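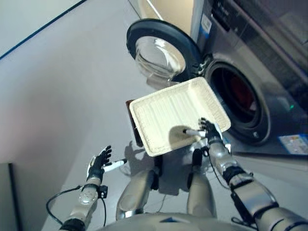 3.2 Household water use and the timing of wash loads

Metered supply data were obtained for 737 households in Standthorpe and the adjoining district of Ultside. Both areas draw from the same reservoir and are billed at the same unit rate, so differences in demand between them cannot be put down to price. Households with a private well or a shared supply pipe were left out of the sample before any readings were taken.

Each meter logged flow at intervals of 6 seconds. Single draws were separated from the continuous record using the method of Demirtaş and Yalçınkaya, in which a draw begins when flow rises above a fixed threshold and ends when it falls below that threshold for two successive readings. A wash load appears in the record as a group of draws: a main fill followed by two or more rinse fills of similar volume. Groups with only one rinse fill were classed as uncertain and are reported separately in Section 4.

Figure 3. Washing machine with a front-opening drum, the type assumed in the load model.

The load model assumes a front-loading machine throughout. Top-loading machines use a larger main fill and would be counted by the same rule, but their volumes would fall outside the range used here. Returns from the household survey gave 145 machines for which the model and year of purchase were both stated. These were used to set the lower and upper limits on fill volume, and the limits were then applied to the full sample without further adjustment.

Loads in Standthorpe were concentrated in the early morning and again after the evening meal. In Ultside the evening peak was lower and the morning peak began later. The difference remained when households with children under five were removed. It was weaker on Friday than on other working days, when the two districts followed nearly the same curve until noon.

Storage at the Trisitz pumping station is limited to 2,000 cubic metres, and the morning peak is the period in which the level falls fastest. Ekinci's earlier account of the station treated domestic demand as constant between six and nine. The present readings do not support that assumption. Demand in the first hour was well below that in the second, and a refill schedule based on a constant rate would start the pumps too early.

Leakage on the customer side was estimated from the lowest hourly flow between midnight and four. The estimate was subtracted from all later readings for the same meter.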